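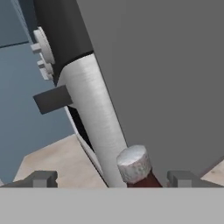

White with a black top, up close

Kullden Vinegar Crock, 10-Pint
Made by Boersma, sold by Pulutia Kitchen Goods
$170, in stock in oat and charcoal

I've been making vinegar in my kitchen for longer than I've been selling things to make it in, and the Kullden is the crock I wish I'd started with. I started with a pickle jar and a dish towel. It worked, sort of, if you don't mind ladling from the top and stirring everything up each time you want a splash for a salad. (I minded.) Then I had a little oak barrel that leaked on a bookcase. Then came this one, and it's been on duty ever since.

So what is it? It's a heavy stoneware crock with a wide mouth, a loose lid, a cloth cover with a drawstring, and a spigot near the bottom. You pour in leftover wine, or cider, or beer that's gone flat, add a live vinegar starter, put the cover on and go do something else for a couple of months. When it tastes good, you draw some off at the tap and top it up with whatever's left from dinner. That's the whole hobby! It's the laziest thing I do in the kitchen and the one I get asked about the most.

What you get

The crock, glazed inside and out, 10 pints to the brim (fill it about two-thirds for everyday use, the culture likes the air)
A stoneware lid with a notch in the rim
A cotton cover with a drawstring
A wooden spigot with a cork seat, plus one spare cork
A small stand, so you can get a bottle or a cup under the tap
A printed card with my own instructions, which are shorter than the ones on this page

The starter isn't in the box. I used to pack one in with every crock, and then I had a run of hot weather one August and a lot of very cooked starters, so now I ship it separately with a cold pack. Pick red, white or cider when you check out. If a friend already keeps a culture, skip mine and beg a cupful from them, it's the same stuff and it's free.

Why the wide mouth matters

Vinegar bacteria need oxygen. They live on the surface, right where the wine meets the air, and the more surface you give them the quicker things move along. A narrow bottle will get there in the end, but you'll be waiting, and while you're waiting other things can move in. The Kullden is nearly as wide as it is tall, so you get a big lively surface and room to reach in with your whole hand when it's time to clean. I have fairly big hands and I can get to the bottom corners with a sponge. That sounds like a small thing until you've tried to scrub out a demijohn with a bent wire brush.

The lid isn't meant to seal. It sits on top of the cloth and keeps the dust off, and the notch lets the air in. If you'd like to leave it off altogether that's fine too, just keep the cloth pulled tight. Fruit flies can smell this hobby from the next county.

About the spigot

People either love a wooden spigot or hate it, and I've gone back and forth on it myself. Metal is out, acid eats it. Plastic is fine and cheap, and Boersma will fit one if you ask, but it always feels like the tap on a camping jug. Wood swells when it's wet and makes its own seal, and it looks right on the crock.

You do have to treat it properly, though. Soak it overnight in plain water before you fit it the first time. Push it in with the heel of your hand and twist a little. Don't hit it with a hammer! I know the old barrel books say to tap it in with a mallet, and that's fine for oak, but stoneware doesn't give. Fill the crock with water and leave it standing in the sink for a day. A few drips in the first hour are normal. If it's still dripping the next morning, take it out, turn it a quarter and try again, and if that doesn't do it, write to me and I'll send another cork.

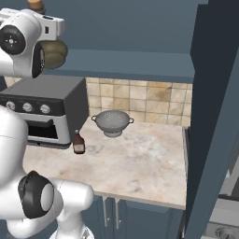

Getting your first batch going

Wash the crock with hot water and a bit of baking soda. No dish soap if you can help it, the perfume hangs around.

Pour in your starter first, then your wine. For red I use one part starter, two parts wine and one part water. The water is important if your wine is strong, since high alcohol slows the culture down or knocks it out. Hard cider and beer are weaker and can go in straight.

Stir it hard for a minute to get some air in. Cloth on, string pulled, lid on top.

Put it somewhere warm and out of the sun. On top of the fridge is good. Next to the stove is good if it doesn't get splattered. The basement is usually too cold, and you'll wonder why nothing's going on down there.

Leave it alone for a couple of weeks. You'll start to smell something a bit like nail polish remover, which worries everybody, and which goes away on its own. A skin will form on the top, thin at first and then rubbery. That's the mother. She's ugly and she's doing all the work.

Start tasting after the first month. Draw a spoonful from the tap and throw it away (it's been sitting in the wood), then draw another and taste that one. If it still tastes like wine, wait. If it makes you blink, it's getting close.

Once it's sharp and clean, draw off up to half of what's in there and bottle it. Then feed the crock with more wine, poured slowly down the side so you don't sink the mother. If she sinks, she sinks, and a new one will grow.

What to feed it

Anything you'd drink, more or less. Mine gets the ends of bottles, mostly red, with the odd glass of rosé. I wouldn't put in anything badly corked, that taste goes straight through into the vinegar and stays there. Sweet dessert wines make a lovely soft vinegar but they take ages. Wines with a lot of added sulfites can stall things, so I let those stand open in a pitcher overnight before they go in.

Please keep red and white in separate crocks if you care about color. I didn't care for years, and what I had was a kind of pinkish-brown house blend that tasted terrific on potatoes.

One warning and I'm serious about it: homemade vinegar is for dressings, marinades, pan sauces and drinks. Don't use it for canning. Shelf-stable canning recipes depend on a known acid level and you don't have one unless you've tested it. Buy a labeled jug from the store for that.

Bottling and keeping it

Strain through a coffee filter if you like it clear. I don't usually bother. Fill the bottles right up to the neck so there isn't much air in there, and cork them or use a plastic-lined cap. It gets rounder with age. I've got some put away from my early days with the Kullden, and it's softer and more interesting than anything I could afford to buy.
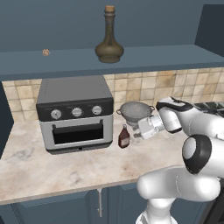
Corked decanter on the long shelf

If you're going to decant for the table, go for something with a narrow neck and a stopper, and only pour out what you'll use in a week or so. Crystal is a bad idea, especially old crystal with lead in it. Plain glass or glazed ceramic is the way to go. Rinse between fillings or you'll grow a tiny mother in there and your guests will have questions.

Size and finish

Boersma makes the Kullden in this one size for us. They also do a smaller crock called the Distau, which holds less than half as much and comes with a plastic tap only. I carry it, and it's a good choice if you live alone or don't drink much wine. It's $100 with the same cover and card. For a household that opens a bottle or two a week I'd go with the bigger one, you'll grow into it.

The glaze is food-safe and lead-free. Oat is a warm off-white with a few specks, charcoal is nearly black and hides drips better. Every crock is glazed by hand, so you may find a thin patch near the foot or a little run under the rim. Cracks, chips and pinholes inside are a different matter, and I'll replace it if you find any. Each one has a number pressed into the base. Mine is 2,939, and I have no idea what that says about how many they've made, since Boersma won't tell me.

Cleaning

You don't need to clean it often. Once a year I draw everything off, lift out the mother, peel away the older layers from the bottom and put the fresh top layer back. The crock gets hot water and a sponge. The spigot gets a soak and a pipe cleaner. Don't put any of it in the dishwasher, and don't pour boiling water into a cold crock.

Questions I get a lot

Will my kitchen smell? A little, when you lift the lid. With the cloth on I only notice it in the first few weeks.

Can I make kombucha in it? You can, but pick one and stick with it. The two cultures don't share nicely and the cork holds on to flavors.

There's something fuzzy on top. Fuzzy, dry and green, black or blue is mold. Throw out the batch, scald the cloth, swap the cork and start over. Smooth and slimy is fine.

I'm going away for the winter, will it die? Probably not. Top it up with wine before you leave and it'll coast along for months. If it dries out, that's the end of it.

Do you ship the crock with the spigot fitted? No, it would snap. It's wrapped separately and tucked inside the crock with the spare cork, so check in there before you write to say it's missing!

Shipping and returns

Crocks go out double-boxed by ground. Starters go out early in the week so they don't sit in a warehouse. Return an unused crock within the month and I'll refund what you paid, less postage. Once there's been wine in it, it's yours.

Spare corks, covers and spigots are on the parts page. Replacement lids have to be ordered from Boersma and they take a while, so be nice to yours.

Page last updated April 22, 2024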